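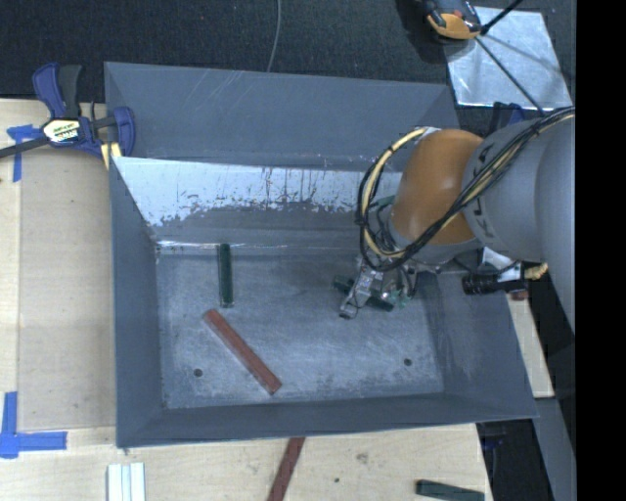 Two green blocks and a reddish-brown one in a grey metal bin on the workshop table.

The bin that lasts

Kausar Satti keeps her offcuts in metal. She has done so for most of her working life, first in a shared shed behind a joinery and now at Nillusside, the community workshop where she looks after the materials store. Plastic tubs crack at the corners, she says, and cardboard goes soft the first wet winter. A metal bin gets scratched and keeps going.

Scratches are what you notice first on any bin that has seen use. The floor takes most of it, because that is where everything lands and gets pushed about. Fine lines build up over one another until the surface turns a patchy grey. The walls fare better, with a few scuffs where hands and blocks have rubbed on the way out.

Sloping walls are worth looking for. A bin that narrows towards the base brings small pieces in to the middle, and you can see all of them from a standing position. The drawback is floor space. Three long blocks will fill a fair part of a small base, and they rarely settle side by side. They end up at angles, one against the foot of a wall, another running off towards the front.

Holes in the floor divide opinion. Satti likes them. Dust can be brushed towards them and the bin rinsed out with a hose. Saqib Bukhari, who teaches the evening class at Nillusside, tapes his over from the underside because he stores dowel pins and is tired of finding them under the bench.

Both agree on colour. The workshop paints its practice blocks so that each length can be picked out without a tape measure, and the dark shades have held up better than the pale ones, which showed every fingerprint. Dark green and reddish brown sit well apart in good light. Under a single bulb at the back of the store they are harder to tell from each other, and Bukhari now asks students to sort at the table near the window.

"You sort once, properly, and then you leave it alone," he says. "Most of the mess comes from people tidying a bit at a time."

The table matters as well. Metal on bare timber leaves marks, and a loaded bin dragged across pine will score it in an afternoon. Viorica Manole, who refinished the workshop's tables in September, recommends lifting every time, or gluing felt to the base if the bin has to move often. She used four coats of hardwax oil and says two would have done.

Cleaning is simple. Warm water, a little dish soap and a nylon brush will shift most grime. Steel wool should stay in the cupboard — it takes the surface off and leaves fibres that rust. Streaks on the walls usually come from water left to dry there, so wipe the bin down with an old towel and stand it on its side overnight.

Second-hand is the sensible way to buy. Satti looks for bins from closed kitchens and small factories, and checks the folds and the rim before anything else. A sharp rim can be filed. A split fold is a job for a welder, and by then it is cheaper to keep looking.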